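双臂近距离操作的软件设置:时间对齐、间隙检查和半透明材料的分割

作者:Dede Dogbe
最后更新:2019年12月9日

目录
一、准备
二、配置文件
三、时间对齐
四、两个夹爪之间的间隙
五、半透明材料的分割
六、把步骤写成状态机
七、线缆和规划
八、日志和回放
九、常见问题

本教程说明怎样用 Skeltness 控制两台机械臂,在桌面中央对同一个小物体操作。中文不是我的母语,有些术语我查了两种译法,不确定的时候把英文放在括号里。如果您发现用词不对,请写信告诉我,我会修改。

我假设您已经会控制单台机械臂,知道关节空间和笛卡尔空间的区别,也做过手眼标定。如果还没有做过标定,请先看本站的标定教程,再回到这一页。没有好的标定,第四节以后的内容都不会有用。

一、准备

需要三个软件包。

Skeltness 是规划和控制的部分。它读取两台机械臂的模型,生成轨迹,发送关节指令。本教程用的是七月发布的版本。更早的版本没有 pair 模块,请不要用。

Rizzi 是记录和回放的部分。它把关节状态、图像和指令写进同一个文件,每条记录有自己的时间戳。

Stumusness 是感知的部分。它接收图像,输出掩膜(mask)和平面位置。

三个包都在 Grerkudik 的内部仓库里。安装的顺序是有关系的,Stumusness 在编译时要找 Rizzi 的头文件,所以 Rizzi 要先装。

grk install rizzi
grk install stumusness
grk install skeltness
grk check

最后一条命令会列出每个包的状态。三个都显示 ok 再继续。如果 stumusness 后面显示 partial,大多数情况是图像解码库的版本太旧。请更新系统的解码库,然后只重装 stumusness,其他两个不需要动。

电脑方面,控制程序和感知程序最好分在两个进程里,控制进程使用实时优先级。我试过把它们放在一个进程里,用两个线程,结果是每次分割大图像的时候,控制周期都会抖动。分成两个进程以后抖动消失了。

二、配置文件

新建一个目录,里面放一个文件 cell.conf。内容如下。

base_frame = table
arm_left.model = models/left.kin
arm_left.base = calib/left_to_table.txt
arm_right.model = models/right.kin
arm_right.base = calib/right_to_table.txt
camera.fixed = calib/fixed_to_table.txt
pair.enable = true
pair.min_gap_mm = 12
pair.slow_gap_mm = 40
control.period_ms = 4
sync.buffer_ms = 32

我解释几个容易写错的地方。

base_frame 写 table,意思是所有的位置都换算到桌面坐标系。很多人习惯用左臂的基座当作世界坐标系,单臂的时候没有问题。双臂的时候我不推荐,左臂重新安装一次,右臂的全部目标点也要跟着改。桌面坐标系的原点放在哪里都可以,我放在靠近机械臂一侧的桌边中点,x 轴指向右,y 轴指向远处,z 轴向上。

arm_left.base 和 arm_right.base 是两个 4×4 矩阵。文件里每行四个数,用空格隔开。注意 Skeltness 的矩阵是"从基座到桌面",有些标定工具输出的是反方向。检查的方法很简单:把左臂移动到一个您知道位置的点,然后运行

skel where left --frame table

如果 x 的符号反了,或者 z 是一个很大的负数,矩阵的方向就错了,求逆以后再试。

左右两个矩阵要分别检查。两台机械臂的安装看起来是镜像的,但是请不要用左边的矩阵改一个符号就当作右边的。螺丝孔有公差,安装梁也不一定完全直。我曾经这样做过一次,右夹爪的位置偏了几毫米,我花了两天在感知程序里找错误,其实错误在这个文件里。

三、时间对齐

两台机械臂各有自己的控制器,每个控制器有自己的时钟。相机也有自己的时钟。如果直接比较三个时间戳,得到的间隙是假的:左夹爪用的是现在的位置,右夹爪用的是过去的位置。手臂慢的时候看不出来,快的时候误差可以超过安全距离。

Skeltness 的做法是在主机上建一个缓冲区。每条关节状态到达时,先换算成主机时间,再放进缓冲区。需要某个时刻的姿态时,在前后两条记录之间插值。配置里的 sync.buffer_ms 就是缓冲区的长度,我们用 32。这个值太小,相机的图像到达时,对应时刻的关节状态已经被丢掉了;这个值太大,没有危险,只是多占一点内存,出错的时候也更难看懂日志。

换算主机时间需要知道时钟偏移。运行

skel sync measure --samples 1720

它会向每个控制器发送 1,720 个短消息,记录来回的时间,取来回时间最短的一部分来计算偏移。结果写在 calib/clock.txt 里。请在机械臂静止的时候测量,也请关掉感知程序,让网络安静。

测量后检查对齐的质量:

skel sync verify --arm both

程序让每个手臂的最后一个关节做小幅的正弦运动,比较指令和反馈的相位。屏幕上会显示两个相位差。两个数字应该接近。如果一个比另一个大很多,先检查网线是不是接到同一个交换机,再检查控制器的省电模式有没有关闭。

时钟会慢慢漂移。我每天早上开机以后测一次,写在启动脚本里。您也可以打开 sync.auto,让它在后台不断更新。我没有打开,我希望一次实验里面偏移是固定的,这样回放时容易比较。

四、两个夹爪之间的间隙

这一节是本教程的主要部分。

当两个夹爪在同一个小物体上面工作时,指尖之间的距离很短,有时只有一个手指的宽度。普通的碰撞检测会把整个夹爪包在一个大盒子里,在这种情况下它总是报告碰撞,规划器找不到任何解。所以我们需要分两层。

第一层是粗模型,用在手臂的大连杆上。每个连杆用一个或两个胶囊体(capsule)表示。计算很快,每个控制周期都可以做全部的组合。

第二层是细模型,用在夹爪、手指和腕部模块上。每根手指用三个小的凸多面体表示。腕部的模块单独用一个盒子表示,不要和夹爪合并。合并以后盒子会变大,在手指互相靠近的姿态下,盒子之间会重叠,实际上那里是空的。

模型文件的写法:

link forearm capsule r=48
link wrist capsule r=41
link module box 90 60 55 offset 0 52 -18
finger a hull meshes/finger_tip.obj meshes/finger_mid.obj meshes/finger_base.obj
finger b hull meshes/finger_tip.obj meshes/finger_mid.obj meshes/finger_base.obj

数字的单位是毫米。请用卡尺量自己的设备,不要抄我的数字。

然后在 cell.conf 里有两个阈值。slow_gap_mm 是减速的距离,min_gap_mm 是停止的距离。两个值之间,速度按照间隙线性下降:

scale = (gap - min_gap) / (slow_gap - min_gap)
if scale > 1: scale = 1
if scale < 0: scale = 0

有一点要小心。两个手臂应该使用同一个 scale。如果只让靠近的那个减速,而另一个按照原来的速度走,协调的动作就会变形,比如两个夹爪一起提起一个东西,一边高一边低。Skeltness 的 pair 模块默认对两边同时减速,选项的名字是 pair.shared_scale,请保持 true。

还有一个问题:当 scale 变成 0 的时候,两个手臂都停了,程序怎样离开这个状态?如果 scale 乘在所有方向的速度上,连后退也不可能。我的解决方法是只限制让间隙变小的那个方向。先求两个最近点之间的单位向量 n,再求相对速度在 n 上的投影:

v_rel = v_left - v_right
closing = dot(v_rel, n)
if closing > 0: apply scale
else: leave speed as it is

这里 n 从左夹爪的最近点指向右夹爪的最近点。closing 大于 0 表示正在靠近。这几行我写错过方向,所以建议您在仿真里先测试:让两个夹爪慢慢靠近,停止,再发后退的指令。如果后退时也不动,n 的方向反了。

测试命令:

skel sim pair-test --start-gap 80 --end-gap 5

程序应该在 12 毫米停止,不应该到达 5 毫米。打印的最小间隙如果是 11.9 这样的数字,可以接受,这是一个控制周期里走过的距离。如果是 9 或者更小,请降低最大速度,或者增加 slow_gap_mm。

到真实设备上的时候,先把速度限制在百分之十,手放在急停按钮旁边。第一次请不要在桌上放任何物体。

五、半透明材料的分割

我们的任务里,桌子中央是一个小的扁平物体,四周有黑色的边,表面上有一块皱的、半透明的材料。感知程序要找到这块材料高出来的部分,告诉两个夹爪去哪里。

半透明材料对深度相机很困难。光线一部分穿过材料,一部分在表面反射,深度值有时是下面那个表面的,有时是空的。我比较过几种方法,最后用的方法不依赖深度,只用彩色图像和一个已知的平面。

第一步,找黑色的边。黑边的对比度好,在浅色的桌面上很稳定。先做阈值,再找四边形:

mask = stum.dark(img, level=60)
quad = stum.find_quad(mask, min_area=900)

如果夹爪正好在物体上方,黑色的手指也会通过阈值,和黑边连在一起。所以要先用机械臂的姿态,把夹爪的轮廓投影到图像上,从 mask 里减掉:

sil = skel.silhouette(["left", "right"], camera="fixed", t=img.t)
mask = mask & ~stum.grow(sil, 4)

请注意 t=img.t。这里用的就是第三节的对齐。如果时间不对,轮廓会偏,手指的边缘留在 mask 里,找到的四边形会向一边歪。我把这个当作检查时间对齐的第二种方法:把轮廓画在图像上,手臂移动的时候看轮廓有没有落后。

黑边有可能被夹爪遮住一部分,通常是远的那一侧。find_quad 至少需要三条边才能给出结果,第四条边从物体的已知尺寸推算。如果只看见两条边,它返回 None,请使用上一帧的结果,不要猜。

第二步,在四边形里面找材料。做一次透视变换,把四边形变成一个长方形的小图,以后所有的处理都在小图上做。材料的颜色和下面的表面很接近,用颜色阈值效果不好。皱的材料有很多小的亮线和暗线,所以用局部的梯度能量:

patch = stum.rectify(img, quad, size=(240, 160))
energy = stum.local_gradient(patch, win=7)
film = energy > stum.otsu(energy)

窗口太小会得到很多碎片,窗口太大会把黑边的梯度也带进来。7 对我们的图像大小是合适的。为了避免黑边的影响,小图的外圈去掉 8 个像素。

第三步,找高出来的部分。我用的是一个简单的规则:在 film 里面,把能量最高的连通区域当作候选,然后看它的阴影方向。灯的位置是固定的,所以阴影应该在固定的一侧。如果候选区域的那一侧没有变暗,可能只是反光,要放弃。

cands = stum.components(film, score=energy)
ridge = stum.first_with_shadow(cands, patch, side="left", drop=6)

side 要按照您的灯来改。drop 是灰度的差。

第四步,给出两个抓取点。用 ridge 的主轴,两端各向外退一点,分给左右夹爪。分配的规则是 x 小的给左臂,x 大的给右臂。听起来是很明显的事,可是我见过程序按照距离分配,结果两个手臂交叉了。

高度怎么得到?平面的高度已知,ridge 的高度我取一个固定的值,再让夹爪慢慢下降,用电流判断接触。这个方法慢一点,但是可靠。

我们用来调参数的图像集有 435 张。请不要用同一个下午拍的图像。窗户的光会变,材料每次皱的样子也不同。

六、把步骤写成状态机

双臂程序最常见的错误,是把两个手臂写成两个独立的脚本,用延时来配合。延时在第一天能用,换了速度以后就不能用了。我推荐写一个状态机,状态属于"一对手臂",不属于单个手臂。

state look
 both retreat
 perceive -> quad, ridge
 if ridge: goto approach
 else: goto ask

state approach
 left to ridge.a + up 60
 right to ridge.b + up 60
 wait both arrived
 goto descend

state descend
 both down slow until contact
 wait both contact or timeout 3s
 if both contact: goto grip
 else: goto look

state grip
 both close force 4
 wait both closed
 goto lift

state lift
 both up 50 shared
 perceive -> remaining
 goto place

state place
 left open
 right to bin(remaining.kind)
 right open
 goto look

state ask
 stop both
 notify operator

几点说明。

wait both 是屏障(barrier)。两个手臂都到了,才进入下一个状态。先到的那个要保持位置,不能断开伺服。

descend 状态里有超时。如果只有一边接触,不要让那一边继续等很久,它可能已经压在物体上了。回到 look,重新看一次。

lift 状态用的是 shared,表示两个夹爪作为一个刚体移动。规划器只规划中点的轨迹,左右由固定的变换得到。使用 shared 的时候,速度的上限是两台手臂中较小的那个。

place 状态里先让左夹爪松开,再让右臂移动。顺序不可以反,反了以后两边会拉扯材料。左臂松开以后不需要马上后退,但是要保证右臂的路径不经过它。

bin() 返回料盒的位置。我们的桌子右侧的远处有三个敞开的料盒,一个黑色,一个绿色,一个红色,排成斜的一行。因为是斜的,三个位置要分别示教,不要只教两端再取中间。料盒互相靠得很近,夹爪进入的时候可能会碰到旁边的盒壁,所以放料的高度应该在盒口以上,松开让材料落下去。轻的材料落下时会飘,可以先把夹爪移动到盒子中心再松开,并且关掉附近的风扇。

看哪一种东西放哪一个盒子,写在 kinds.conf 里:

film = red
scrap = black
unknown = green

我把不确定的东西统一放在一个盒子里,每天看一次。这些东西对改进感知程序很有帮助。

七、线缆和规划

规划器不知道线缆。模型文件里只有连杆和夹爪,可是线缆沿着手臂走,在腕部附近还会形成一个环,伸到手臂的外面。手腕转得太多,线缆会被拉紧;手臂抬得不够高,线缆的环会扫过料盒。

完整地模拟线缆太复杂了。我用两个简单的限制。

第一,限制腕部关节的总转角。不要只看每一段轨迹的起点和终点,要看累积的转角。Skeltness 有一个计数器:

limit.wrist_total_deg = 200
limit.on_exceed = unwind

unwind 的意思是,在下一个 look 状态里把手腕转回来。look 状态的时候两个手臂都后退了,转动是安全的。

第二,把线缆的环当作一个固定在腕部的软的盒子。在模型里加一行:

link loop box 40 160 120 offset 0 20 90 soft

soft 表示和它相交时不停止,只在规划的代价里加一个值。这样规划器在有选择的时候会绕开,没有选择的时候还能找到路径。左右两边的环方向可能不同,请分别量。

加了这两条以后,规划时间会增加。如果太慢,可以只在 place 状态使用 soft 盒子,因为其他状态手臂都在桌子中央,那里没有高的东西。

八、日志和回放

请从第一天就记录日志。Rizzi 的启动方法:

rizzi record --topics joints,cmd,gap,state,img --out run.rz

gap 是间隙检查的结果,包括最近的两个部件的名字。以后查问题时这个最有用。例如我们有一次运行产生了 3,418 条减速记录,我按照部件的名字排序,发现几乎全部是左腕模块和右腕模块。原因是模块盒子的 offset 写错了一个符号。如果没有名字,只看距离,我不会这么快找到。

rizzi table run.rz --topic gap --group parts

回放的时候可以改参数,重新计算,不需要真实的机械臂:

rizzi replay run.rz --set pair.slow_gap_mm=30 --compare

compare 会列出新旧结果不同的时刻。修改阈值以前请先这样做一次。我的习惯是保留三个日志作为标准:一个正常的,一个有很多减速的,一个感知失败的。每次更新软件,三个都回放,结果有变化就要弄明白为什么。

图像占的空间很大。如果硬盘不够,可以只保存 look 和 descend 两个状态的图像:

rizzi record --img-when state=look,descend

九、常见问题

启动时显示 pair: no common frame。
两个 base 文件里有一个没有读到。检查路径,文件名区分大小写。

手臂在没有靠近的时候也减速。
看 gap 日志里的部件名字。如果是 forearm 和自己的 loop 盒子,请在 ignore.conf 里加上同一个手臂的这一对。

两个手臂在 approach 状态里等待很久。
一边没有到达容差。常见的原因是目标点在工作空间的边缘,或者间隙减速让两边都走得很慢。把 approach 的高度从 60 改到 80,通常会好一些。

find_quad 经常返回 None。
先看轮廓有没有减得太多。stum.grow 的第二个参数太大时,黑边也会被一起减掉。从 4 改到 2 试一下。如果还是不行,检查曝光,图像太暗的时候桌子的阴影会和黑边连在一起。

材料被提起以后,感知程序报告还在原来的位置。
分割用的是旧的图像。请确认 lift 状态里的 perceive 等待了新的一帧,可以加上参数 fresh=true。

回放的结果和当时的不一样。
检查 calib/clock.txt 有没有被覆盖。Rizzi 会把当时的偏移写在日志的头部,用 --use-header-clock 可以读取。

下一页讲怎样用同一套状态机处理两个物体,以及怎样在运行中更换 kinds.conf。

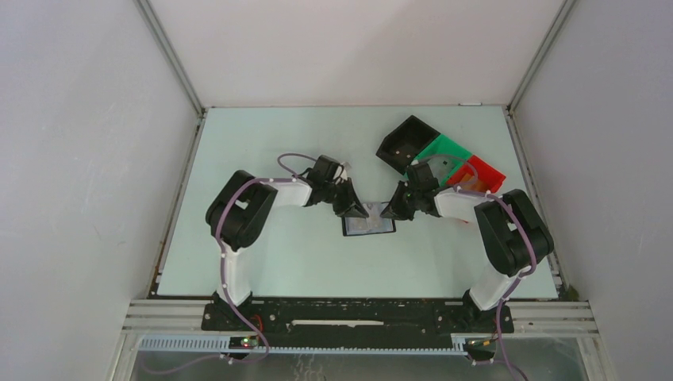

两台机械臂的控制周期不一样时,间隙检查应该按照哪一个周期运行?

应该按照较短的那个周期运行。周期较长的手臂在两次反馈之间的姿态,用它最后一次的速度向前推算,并且给 min_gap_mm 加上它在一个周期里最多能走的距离。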